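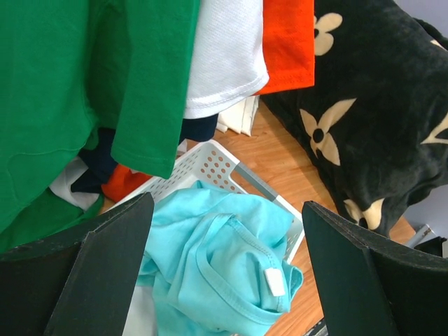
Laundry Baskets and Garment Sorting: Frequently Asked Questions

Last updated December 22, 2024

Choosing a basket

Why perforated plastic instead of a solid tub?
Damp fabric in a solid tub stays damp. Holes in the walls let air reach the outer layers of the load and slow the development of odor. A white plastic basket with perforated walls, like the one at the top of this page, is adequate for everyday clothing. It will not dry a wet load. Anything that drips should go on a line or rack first.

Does the size of the holes matter?
Somewhat. Small holes hold back socks, straps and drawstrings. Large holes move more air but catch buttons and hooks. A basket may combine both, with a fine grid on one wall and larger round openings elsewhere. For lingerie or anything with hooks, use a mesh bag inside the basket.

How do I check a basket for snag points?
Run an old nylon stocking over the rim, the handle openings and the inside of each wall. If the stocking catches, there is a molding burr. Remove it with 180-grit or finer sandpaper and wipe the dust off before loading.

How full should it be?
Up to 80 percent of the depth. Above that, the top garments hang over the rim, and the load is compressed enough to set creases. A sleeve or hem resting outside the basket is also easy to trap in a door.

What is the weight limit?
Use the figure molded into the base or printed on the label. If there is none, limit the load to what one adult can carry by both handles without the rim bowing. The Moller and Dukard baskets we supply are rated for 13 pounds of dry clothing.

Are the gray grips on the handles replaceable?
On most baskets, no. Grips are usually pressed or molded into the rim. On the Moller they are a separate part and can be ordered by the pair. State the basket size when ordering.

Surfaces and placement

Can a basket stand on a wood surface?
Yes, if the base is clean and dry. Grit under the base will scratch a finish when the basket is dragged. Lift it. Do not leave damp laundry in a perforated basket on wood overnight, as water can pass through the holes and leave a mark. A tray or folded towel underneath is sufficient protection.

How much clearance is needed below hanging clothes?
Enough that the lowest hem does not touch the basket contents. We recommend a hand's width. Contact between clean hanging items and a worn load transfers lint and odor, and long hems tend to get pulled down when the basket is lifted out. If the rail is fixed, move the long garments to one end and stand the basket under the short ones.

Should the basket be parallel to the wall?
It makes no difference to the laundry. A basket turned at an angle takes more floor or shelf space but can make a handle easier to reach in a narrow closet.

Sorting and loading

Which items go in first?
Heavy items go at the bottom: denim, towels, sweatshirts. Knit tops and thin fabrics go last. For a basket of clean laundry waiting to be folded, the order is the same.

Where do bright colors such as turquoise belong?
New or strongly dyed garments should be washed separately for the first two cycles, in cold water. After that, test before mixing. Dampen an inside seam, press a white cloth against it for a minute and look for transfer. If there is any, keep the item out of the light load.

Does it matter if garments are left crumpled?
For worn clothing, very little. For clean clothing, yes. Soft knits tolerate a few hours in a loose heap. Woven cotton and linen should be folded or hung within half an hour of leaving the dryer.

How should a knit neckline be handled?
Do not pull a top out of a full basket by the neck. The stitched band is the part most likely to stretch, and it rarely recovers completely. Reach under the body of the garment and lift with both hands.

The care label is blank. How should the item be washed?
Check both sides first, then the side seams, where a second label is often sewn. If no instructions can be found, use cold water, a gentle cycle and mild detergent, and dry flat. Do not use bleach.

Cleaning and maintenance

How is the basket cleaned?
Mix 500 ml of warm water with a teaspoon of dish soap. Wipe the inside walls, then the rim and handles. Work a soft brush through the perforations from the outside in. Rinse and dry upside down. Once a month is sufficient for normal use.

White plastic has turned yellow. Can it be restored?
Surface grime can be removed with baking soda paste. Yellowing from sunlight is in the plastic itself and is permanent. It does not affect the strength of the basket unless the rim has also become brittle.

When should a basket be discarded?
When there is a crack at a handle opening or through the rim. Tape and glue do not hold under load, and a cracked edge will cut fabric.

Ordering

What sizes are available?
The Moller is supplied in 29-liter and larger sizes. The Totamov is a folding basket in one size. The Dukard has a solid base and perforated walls.

Can I return a used basket?
Unused baskets only, with the label attached. Baskets with a molding defect are exchanged whether or not they have been used.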